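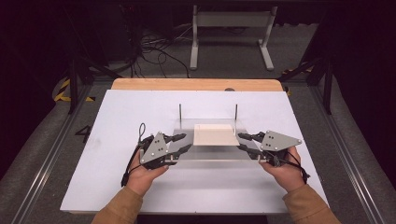
*Clear acrylic stand near the center of the white board, on the table with the light wooden top. The shadow is the soft gray band on the board.*

**List:** flilstead-benches
**Subject:** Re: [flilstead-benches] Clear stands on white surfaces: hard to see, scratches, cleaning
**In reply to:** message 421

> We are refitting the sorting tables at Bomadow and plan to put a large white board over each tabletop, with a clear stand in the middle to lift small parts off the surface. Before we order I would like to hear from anyone who already works this way.
>
> 1. Is a clear stand on a white board too hard to see? Our trial piece was knocked off the table twice in one afternoon.
> 2. Does the board need to be fixed to the table?
> 3. What do you clean the acrylic with? Ours went cloudy along one bend after a wipe with glass cleaner.
> 4. Bent from one sheet, or glued from panels?
>
> The tabletops are bare wood and have to be handed back unmarked when the lease on the room ends.

Answers in order. All of it comes from the Pristham room, where we have used a white board and a clear stand since May of last year.

**1. Visibility.** From directly overhead the top panel is close to invisible against white. What you see is the edges, where they catch a faint reflection, and the shadow underneath. Both depend on the light. With one lamp set to the side, the shadow is dark enough to locate the stand at a glance. With the full ceiling lights it spreads out and gets weak. We run the ceiling lights and one lamp.

If your stand is still being knocked off, check the placement first. Ours was originally near the front of the board, in the path of every sleeve that came across the table. Moving it to the center stopped most of the contact. We also tried colored tape along the top edges. It made the stand easy to see, but the adhesive collected dust and small parts stuck to it, so the tape came off after a month. A frosted edge would do the same job without the adhesive. Wet sanding the cut edges with 1,000 grit and leaving them unpolished gives an even white line. On a white board the gain is small. On gray or green it would be larger.

**2. Fixing the board.** Ours is not fixed to the table in any permanent way. There are thin rubber pads under the corners and one in the middle. Without the middle pad the board flexed slightly when someone leaned on it, and the stand rocked. Do not use double-sided foam tape on bare wood if you have to return the tables. We tested it on the underside of an old top and it pulled fibers on removal.

Two other points on the board:

- Wipe the wooden top completely dry before the board goes down. Moisture trapped under a smooth board leaves a ring on bare wood.
- Lift the board once a month and clean underneath. Grit between board and table marks the wood faster than ordinary use does.

**3. Cleaning.** Your cloudy bend is most likely crazing. Many glass cleaners contain ammonia or alcohol, and bent acrylic holds stress along the bend line unless it has been annealed. Fine cracks open there first. They do not polish out. Use lukewarm water with a drop of dish soap and a clean microfiber cloth, and rinse the dust off before any rubbing. Paper towels will haze the top panel within weeks. For light scratches a plastic polish is adequate. For deep ones, replace the stand or turn it over if the shape allows.

The white board can take a stronger cleaner, but take the stand off first so the spray does not reach it. We keep separate cloths for the two. Someone mixed them up once, and the solvent residue was enough to spoil a stand.

**4. Bent or glued.** We have used both kinds. Bent ones have no joints to fail and are easier to wipe down, and if they are annealed I see no drawback apart from the price. The glued ones from Azevedo had cleaner corners, but of the seven we bought, two separated at a joint after being dropped. Re-gluing with solvent cement worked on one. The other had chipped and was thrown out.

On height: 60 mm has been enough for us. Taller stands tip more easily when a hand catches the edge, and parts that roll off land harder. A lower one is steadier, but then it becomes awkward to get fingers underneath and retrieve whatever has slid in below. Things do slide in below. Leave the long sides open so you can sweep them out.

**Not asked, but related.** Anything with a cable should have its slack sorted out before work starts. A loop dragging over the board will catch the foot of a light stand and turn it. If yours has to return to the same position every time, pencil small corner marks on the board. Pencil wipes off. Permanent marker leaves a gray ghost on some white boards even after cleaning, so test it on the back first.

I do not have a supplier to recommend for the board. Ours was already in the building and had no label. If anyone on the list has bought large white boards with a low-gloss face recently, please post the thickness and whether they arrived flat.

Pristham room, benches and fittings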